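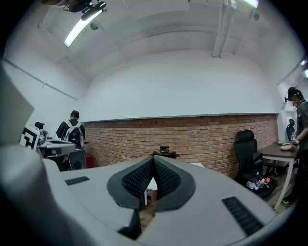
Figure 1. The study room at Tagle House, looking towards the brick wall.

Lighting and sound in a room with a curved ceiling

Year 2 Building Studies project, Tullness College

1. Aim

We were asked to choose a room in daily use, find out how well it works for the people in it, and suggest changes that would not need building work. We chose the upstairs room at Tagle House in Stonasel. It is used for classes, group work and the occasional talk, and two complaints come up again and again: the light is uneven, and it is hard to hear someone at the other end when several groups are talking.

2. The room

The ceiling is white and curved, with the beams left exposed. The far wall has smooth white plaster on the upper part and bare red-brown brick on the lower part, with a thin grey trim between them (Figure 1). The floor is wood. Apart from the brick, most of what you face from the middle of the room is white or close to it.

Lighting is by fluorescent fittings mounted high up. Their positions do not match the way the tables are now set out. We were told that the tables used to stand in rows and were moved into groups later, while the lights stayed where they were.

Pipes and other services are on show, which matters for section 6.

3. Method

Light. We marked out 20 points on the floor plan and took a reading at each one, at table height, using a hand-held light meter borrowed from the college. Readings were taken after dark in October with all the lights on, so that daylight did not affect them. Each point was measured twice and we used the mean. Where the two readings were far apart we took a third.

Sound. We did not have proper equipment for measuring reverberation time. Instead we used a phone app with a 1000 Hz tone, played from a small speaker at one end, and noted the level at five places down the length of the room. We also did a listening test: one of us read out a list of short words in a normal voice and the others wrote down what they heard. The test was done once with the room quiet and once with two groups talking.

4. Light results

The highest reading was 573 lux, almost directly under one of the fittings. The lowest was 200 lux, at a corner table. That is a big difference between two seats in the same class, and it agrees with what users told us. The corner tables are the ones people avoid in the evening.

The white ceiling helps. Points between fittings were brighter than we expected from the plan. Points close to the brick were duller than points at a similar distance from a plain white wall, although we only had four pairs to compare and would not want to put too much weight on this.

5. Sound results

The tone dropped off less with distance than we had predicted. At one place near the middle it was louder than at the place before it - we checked this three times. A curved ceiling can focus sound, and this may be what we found, but a single tone can also give odd results in any room because of standing waves.

In the listening test nearly all the words were heard correctly with the room quiet. With two groups talking, the people at the back missed a good many, mostly words that sound alike such as "pin" and "bin".

6. Suggestions

Move the tables before changing any fittings. We drew two layouts, and the second brings the corner tables into better light without blocking the door.

Add soft material. Plaster, brick and a wooden floor all reflect sound. Felt panels from Skindlow were the cheapest we priced, and they can be hung from a rail so the brick does not have to be drilled. Any panels must keep clear of the pipework and the lights. A rug under the group tables would also cut chair noise.

Leave the brick unpainted. Painting it white would probably raise the light level at that end, but every user we asked liked it as it is.

7. Problems with our work

The app was not calibrated, so the sound levels can only be compared with each other. The listening test used a small number of people who had already heard some of the words. We should have made a fresh list for the second round. We also forgot to record which fittings had newer tubes, and this could explain part of the spread in section 4.

The floor plan, the full table of readings and both layouts are in the appendix.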